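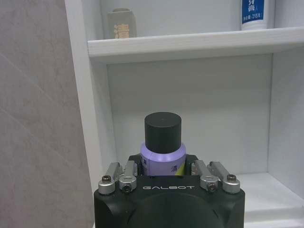
Citlali Cuautle

Grimen introduces shelving range for small bottled goods

30th March – Grimen has added a shelving range for shops and stockrooms that handle small bottled goods. The range is called Hurel and is supplied in white as standard. It is intended for toiletries, household liquids and similar items sold in small cylindrical bottles, where the label wraps around the body and the cap takes up a good part of the height.

Hurel is sold in two depths. The shallow version holds a single row of bottles and is meant for the shop floor. The deep version holds several rows and is meant for the stockroom. Both use the same uprights, so a run of shallow units can be joined to a run of deep units without an adapter. Shelf height is set by pegs and can be changed without tools once the shelf has been cleared.

Shelf spacing was set after a survey of stock carried out with Fitton, a wholesaler of bath and cleaning products. The survey recorded the height, diameter and cap width of 3,540 product lines. Of these, 1,027 had a cap that accounted for a third or more of the overall height. Bottles of this type are often stored with too much clearance above them, as the spacing is chosen for the tallest item on the bay. Hurel units are delivered with six shelves, and further shelves can be ordered separately.

Labels were considered as part of the same work. On a small round bottle, part of the wording always curves out of sight. Short names in large characters remain readable over a wider angle than long names in small type. Grimen has published a facing guide with the range, which sets out how to turn each bottle so that the main character or word sits towards the front. The guide covers labels in Latin and Chinese characters, and recommends that staff sort by label colour first where several versions of one product share the same cap.

"Most of the questions we had from Fitton were about picking," said Citlali Cuautle, author of the facing guide. "A bottle has to come off the shelf upright and go back upright, with the label the right way round. The gap between one bottle and the next matters more than the gap above it, and the guide gives a figure for each diameter."

Shelves are wiped down with a damp cloth and mild detergent. Solvent cleaners should not be used on the white finish. Units over head height must be fixed to the wall, and fixings for solid walls are included. Fixings for hollow walls are not included.

Hurel is available to order from Grimen and through its distributor, Cosgrove. The facing guide is supplied with each order, and printed copies can be requested separately from either company.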